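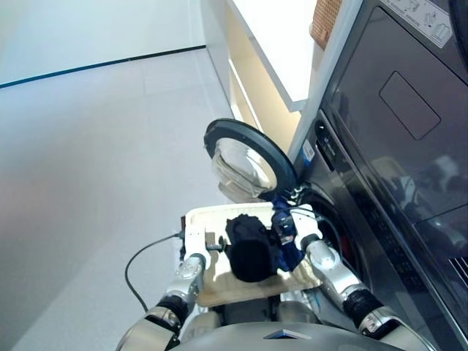 The Skimis two-armed robot holding a laundry basket at the open door of a front-loading washing machine.

Cokville workshop releases build files for Skimis laundry robot

COKVILLE, January – Vistum, a shared workshop in Cokville, has released the drawings, parts list and control software for Skimis, a humanoid robot built by its members for household laundry work.

Skimis has 2 arms, each ending in a white gripper. The current build carries a basket to a front-loading machine and holds it at the door while items are moved between basket and drum. Both grippers clamp the rim, and grip force is set separately for each side.

The arm joints use the Nägeli drive layout, an open design first drawn up at the workshop for a camera crane. The release covers 16 joint modules, of which two are spares. Each module can be taken off with a hex key and tested on the bench without removing the rest of the arm.

The joint modules were run for 2000 cycles on a test stand before fitting. Wear was found in the wrist bearings, and the part has been changed in the released drawings. Gripper pads should be checked after every 90 cycles.

Known limits are listed in the build notes. Cloth hanging over the rim can foul the right gripper, and dark items on a dark door seal are not reliably detected. Folding is not supported.

The files are free for home and workshop use. Printed copies of the build notes can be collected from the Vistum front desk, where the bench is open to visitors every Sunday.

Press contact: Vistum workshop office, Cokville.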